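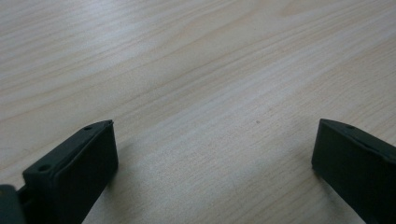
**Figure 3.** Work surface, light wood.

## 4.2 Roster Construction and Draft Position

We grouped the 497 completed drafts by the round in which each manager took a first goaltender. All leagues used the Skenetti scoring rules and a snake order, and rosters were locked at 15 players. Drafts with a missed pick or an automatic pick in the first five rounds were removed before grouping, which left 131 drafts in the early group.

Season points were regressed on goaltender round, draft slot and league size. Draft slot had a small effect that disappeared once league size was added. Goaltender round kept its sign in every model. Managers who waited until the seventh round or later finished higher in the standings, but their weekly scores also varied more. The same pattern was reported by Mikkelsen and Awad for salary-cap formats, where the cost of a goaltender is set by bidding.

Standard errors were obtained from 2000 bootstrap samples drawn at the league level. Sampling by manager gave narrower intervals and was not used, as managers in one league compete for the same players.

Two limits apply. Trades made after the draft were not recorded in the Tedarach logs, and waiver claims were available only as weekly totals. Section 4.3 repeats the analysis with waiver totals as a covariate.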